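Ladi Fashola charges $300 to teach people how to fold their clothes, and I went to the class in Hindley expecting to dislike it.

The course is called Ginwood. It runs for 2 afternoons, and the fee does not include a drawer, a box or even a hanger. I asked Fashola what a person gets that they couldn't get from their mother.

"Your mother taught you to fold for the shelf she had," she said. "I ask what shelf you have."

It sounded rehearsed, and I told her so. She laughed and went on folding. Sweaters are her strong subject - she won't hang them at all, and she blames hangers for every pointy shoulder in town. When I said mine had hung for years without trouble, she asked when I had last looked at them from the back. I hadn't.

She claims a properly folded sweater takes up less room. I asked if she had measured. "No," she said. "I've closed the drawer."

She works on a bed, over a quilt, and says a table is too hard on the wrists. I have my doubts about that too. 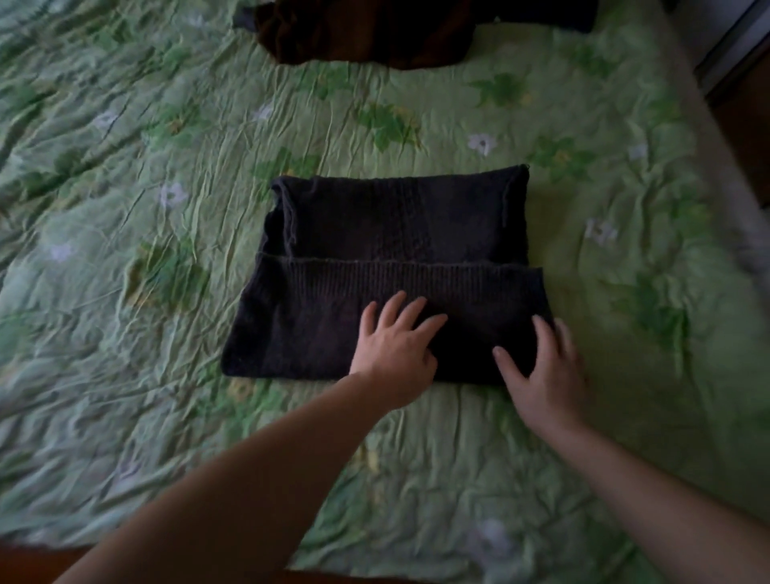 Pressing a dark knit sweater flat on a green floral quilt.

"You press, you don't pull," Fashola said. "Pull on the ribbing and it stays pulled."

I tried it at home in July with a gray cardigan. The drawer closed, but it had closed before.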